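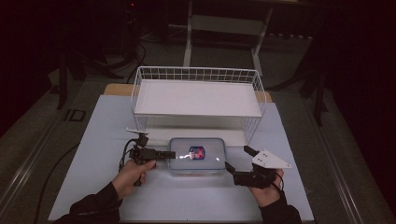
Should food containers be stored with the lids on or off?

Off, for anything that goes away for more than a day or two. A closed container holds whatever moisture was left in the rim channel, and the plastic takes on a stale smell. Lids on is acceptable for containers that go straight back into use.

Home Kitchen Storage Cleaning Workshop Contact

Wire baskets for container storage

A wire basket works well for plastic containers because air reaches the contents from all sides. The weak point is the base. On an open grid, small containers tip and thin lids drop a corner through the gaps. A flat liner corrects this. Cut it 7 mm short of the inside dimension on each side so that it lifts out without bending the wires. White or another pale color shows crumbs and drips early.

Measure the shelf before buying the basket. Allow 30 mm of clearance above the tallest item, more if the shelf is above eye level. Run the long side of the basket parallel to the front of a shallow shelf. In a deep cabinet, turn it so the short side faces out and use it as a drawer.

Loading

Group containers by footprint first, then by height. Rectangular ones nest in stacks; keep each stack to one footprint. Lids stand on edge along one long side, largest at the back. A raised rim keeps lids from lying flush, so they need more room than the same number of flat ones.

Containers already holding dry food go in closed, one layer deep, label up. If a label is stuck to the lid, transfer the date to the body of the container as well. Lids get swapped.

Stickers and residue

Paper labels: soak in warm water with dish soap for 17 minutes or so, then roll off with the thumb. Film labels: warm with a hair dryer on low and peel at a shallow angle. Remaining adhesive comes off with cooking oil, left on briefly and washed off with soap. Avoid acetone on clear plastic. It clouds polystyrene at once.

Cleaning the basket

Coated wire is washed with a soft brush. Check the welds at the rim, where the coating cracks first. Rust at a weld can be sanded and touched up with appliance enamel; let it cure fully before food containers go back in. Take the liner out and dry it on both sides.

Corrections from Lauri Harju, September: the liner gap was previously given in the wrong unit.

881 shares
7 comments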